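### 4.2 Leveling the Letine bench scale

Complete this section before first use and again each time the scale is moved. Allow 13 minutes of warm-up with the display on.

1. Set the scale on its final work surface. Do not use a cart or folding table.
2. Turn all four feet clockwise until they stop, then back each one out 2 full turns.
3. Check the bubble level at the rear of the housing. Adjust the front feet first.
4. Press down lightly on each corner of the pan. If the scale rocks, lower the foot at that corner until it touches.
5. Tighten the lock nuts by hand.

**Caution:** Remove the shipping screw under the pan before applying any load. A load over 400 g with the screw in place will damage the load cell.
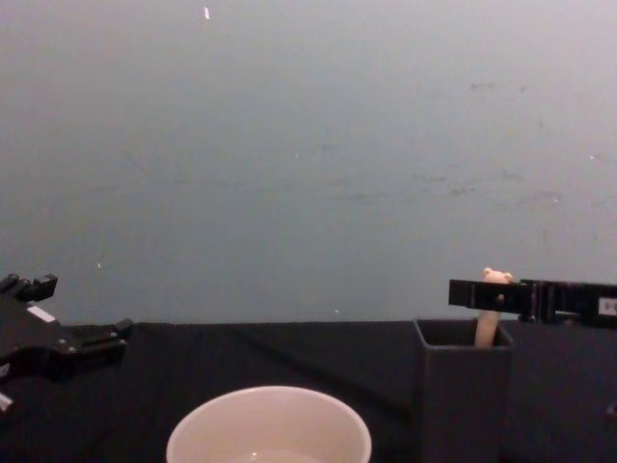
Murray Perron adds that the lock nuts tend to pull the feet up slightly as they seat, so the bubble should be read a second time after step 5. If it has moved, loosen the nuts and repeat from step 3.

### 4.3 Zero and span

1. Clear the pan and close the draft cover.
2. Hold ZERO until the display shows a steady 0.0.
3. Press CAL. Place the Narkov check weight in the center of the pan.
4. Wait for the stable mark, then press CAL again.
5. Remove the weight. The display must return to 0.0.

**Note:** Error 118 means the reading did not settle in time. Look for drafts or vibration and start again at step 1.

Wipe the work surface with a dry cloth before setting the scale back down. Grit under a foot will shift the level. 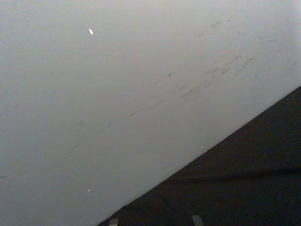 *Fig. 4-2. Pale surface with faint scuff marks, next to a black surface.*

Record the result on the service card and go to Section 4.4.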